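Kitchen Arm Project, Mornby site
Progress report to the Mitcombe equipment fund
November
Written by Eleni Mladenović, with the numbers checked by Wayne Lemieux

Hi Marin,

You asked for something shorter than last time and with more about money in it, so I'm going to start with the money and get to the fun stuff later. (It's all fun stuff to me, but I know how these get read over there!)

Where the budget stands

We've spent most of the bench and mounting line and hardly touched the gripper line. The arm itself was paid for in the first round, so nothing new there. What did go out this period was 726 dollars for finger sets, screws, a spare cable harness and the hardware to hold the cables off the counter. I had guessed 800 in the plan, so we're a little under, and I'd like to keep the difference in the same line if that's okay with you. Fingers wear. The tips lose their grip on smooth dishes long before anything looks wrong with them, and I'd much prefer to have a set in the drawer than wait on a shipment.

The one item that came in over was the power strip and surge protection, which Wayne insisted on after he saw how many things we had plugged in along that wall. He was right and I've stopped grumbling about it. It's a small overage and it came out of consumables.

What we've been doing

The task list you signed off on was pick up, set down, slide and hand over, all on a kitchen counter with ordinary kitchen things on it. We're through the first two. Picking up small dishes went slowly at first, mostly on account of the fingers approaching too steeply and bumping the rim. Ezequiel rewrote the approach so the arm comes in, pauses and then closes, and the bumps pretty much went away. It costs a little time per pick, and none of us care.

We set ourselves a block of 100 picks with the small dish before moving on to anything taller, and we finished it. I've sent the full log separately because it's long and a bit dull, and Afia has marked the misses with her best guess at what went wrong in each. A lot of them come down to where the dish was sitting. Anything placed over a groove or too close to the edge of a board gives the fingers less room to work with, and we hadn't thought about that at all when we wrote the plan. So we've added board position to the things we write down for each run.

Slide is next. I was hoping to have it started by now but we lost time to the cable problem (below), and then Ezequiel was out, so please move it to the next period on your chart. Hand over stays where it was.

The cable problem

The thick cable from the gripper kept dragging across the work area and nudging things. You don't notice it while you're watching the fingers, and then you play the run back and there goes a spoon. We tried tape, which was ugly and didn't last, and then clips, which are better. The proper answer is a sleeve and a support arm, and I've put that in the request.

What we'd like to buy next

I went back and forth on this with Wayne, who would happily have spent the lot on one very nice thing. We settled on the following order, and if you can only cover part of it, please start at the top:

A cable sleeve and support arm for the gripper side. We have a quote from Suline and it includes fitting.

Soft fingertip pads, 6 pairs, in two firmness grades. Afia wants to compare them on glazed dishes before we commit to one.

A second overhead light. The counter is shiny and we get glare in the afternoons, worst after 3 o'clock.

A second gripper. This is the big one. Rai will lend us a unit for the trial period if we cover the shipping and insurance, and I think we should take them up on it before asking you for the full price. The loan would tell us whether it fits our mount without an adapter, and the adapter is a chunk of the cost by itself.

I haven't asked for a second arm. I know it was in the original proposal as a maybe, but we don't have the counter space, and I can't see us keeping two of them busy until hand over is working. Better to say so now than have it sitting on your forecast — Wayne would say I should have told you in the spring.

Staffing

No change. Afia is on the runs in the mornings, Ezequiel does the software, Wayne does everything with a plug on it, and I do the writing and the worrying. If the loan unit comes through we'll want a few extra hours from Ezequiel in the first couple of weeks, and I've penciled those into the sheet.

A couple of pictures from the bench, close up at the cutting board and then from overhead.

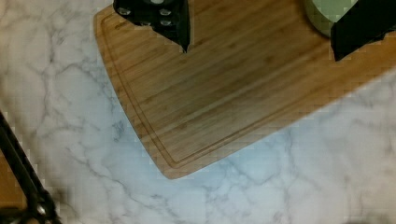
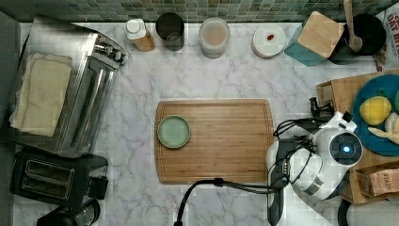 Could the gripper loan and the fingertip pads be approved separately?

They can be, and we'd prefer it. The pads fit the fingers we already have, so they're useful whatever happens with the loan. If the pads go through first, Afia can start her comparison right away and we'd have results in hand by the time you need to decide on the second gripper. The only costs that depend on each other are the loan shipping and the insurance, which have to be approved together.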